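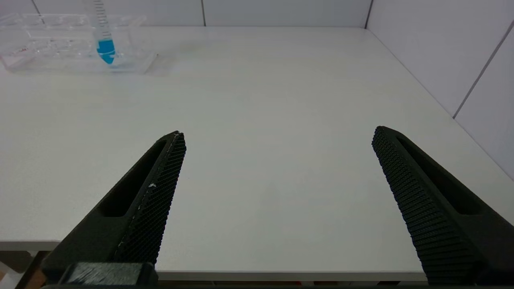

Gion Kuster told the town meeting that a holiday is the one day a place agrees on what it is, and that Harnska had not agreed for years.

Chapter 4
Founding Days and Local Holidays

Print this page | E-mail this page

Most countries mark a national day, and many towns keep a smaller one of their own. This chapter looks at how such days are chosen, who pays for them, and why some fade. Our main case is Harnska, which moved its founding day from winter to April after attendance at the parade fell to around 100.

Sadao Sakamoto, who led the change, wanted better weather. Older residents wanted the true date kept. The town held 14 hearings before the vote. The new date passed, but some families still eat the founding supper in winter.

As you read, keep track of two terms. A fixed holiday falls on the same date each year. A movable holiday is set by rule, such as the first Monday of a month. Section 4.1 compares the two. Section 4.2 turns to food, songs and flags, and to the 30 letters on the subject printed in the local paper.

Shares: 14 | Comments: 0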